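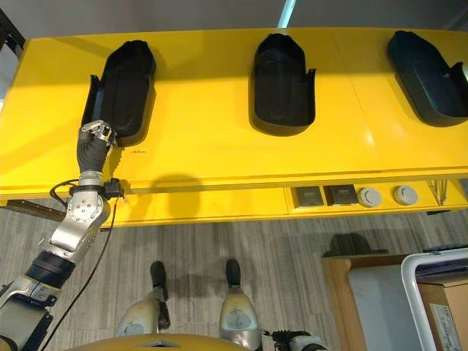
4. Surface finish and reported glare at standing benches

Home Issues Sections Authors Contact
Search this journal Enter keyword Go

19 June 2022
By the Kodwood Bench Survey group

4.1 Background to the measure

Most guidance on workshop lighting is written in terms of the light that falls on a surface. Far less is said about the light that leaves it. A bench top with a matte coating and a bench top with a glossy one can receive the same illuminance and still look very different to the person standing over them, and the difference changes with height, with the tilt of the head, and with the position of the ceiling fittings. A reading taken flat on the bench captures none of this.

The Kodwood survey was set up to collect both kinds of information from the same benches. Light readings were taken at the working edge and at the back edge. Finish was graded by eye against a printed card with four steps, from dull to mirror-like, and the color was entered as a plain word. Workers then filled in a short form at the end of the shift. The form asked where on the bench glare was noticed, whether the worker had moved because of it, and whether any item had been turned or shaded in order to see it better. The final set holds 3715 forms from 728 benches in four workshops, two of them in Dinura and two in Troleo.

4.2 Color and finish treated separately

Earlier work on bench tops has often treated color and finish as one property. Pale tops are called bright and dark tops are called dull, although a dark lacquered top may give stronger highlights than a pale oiled one. In the present data the two were entered in separate fields and kept apart in the analysis.

Color alone explained little. Once finish was held constant, yellow, gray and white tops drew similar rates of complaint, and the small differences that remained did not survive adjustment for workshop. Finish was a better predictor. Tops in the two glossiest grades were reported as glaring more often than tops in the two dullest, and this held in all four workshops. The effect was stronger at benches with a single row of fittings overhead than at benches lit from both sides.

Contrast is a separate matter. Dark parts or fixtures on a light glossy top, as in Figures 3 and 4, are easy to find by outline. Their inner surfaces are harder to inspect, as the eye has adapted to the brighter field next to them. Workers on such benches mentioned this less as glare than as trouble seeing into things. The form had no box for it, so these remarks were taken from the free text and coded by hand. A revised form with a separate item was introduced in September at the Troleo sites only, and those later returns are not included in this section.

4.3 Low light levels

Benches with readings under 200 lux at the working edge were examined as a group. It was expected that glare would be rare there, given the small amount of light available to be reflected. The returns did not bear this out. Several of these benches stood under a single bright fitting set some way behind the worker, so that the level on the bench was low while the reflection of the fitting was still sharp. The average reading was a poor guide to what the worker reported, and the same reading could come from two quite different layouts.

The vertical faces of benches were left out of the grading. Controls mounted there are used briefly, and the form did not ask about them – a gap that several workers pointed out.

Figure 4. Glossy yellow bench top with reflected overhead light; push buttons on the front face.

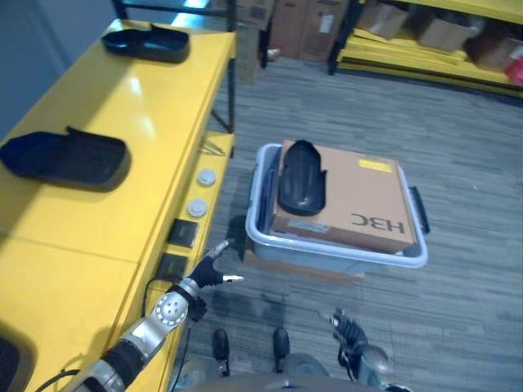

According to one worker in Troleo, the question about moving because of glare was badly put, for people shift their feet all day at a standing bench and could not say afterward which of those steps had anything to do with the light. She would have preferred to be asked at the time. The objection has weight. Recall at the end of a shift is likely to favor strong or recent events, and small changes of posture will be missed. The item was kept in the main analysis, but results that rest on it alone are marked in the tables.

4.4 Recoating trial

One Dinura workshop agreed to recoat part of its bench stock during the survey. The product used was Bataineh, a clear matte finish, applied in two coats over the existing top. Complaints at the recoated benches fell to the level of the dull-grade group within the same workshop. Two points limit what can be drawn from this. The workers knew which benches had been treated, and the recoated tops were cleaned more often in the weeks that followed, which may have removed oil films that add to gloss. Wear was not followed up. Supervisors noted that the matte surface showed pencil marks and scuffs more readily than the old one, and two benches were returned to the original finish at the request of the workers using them.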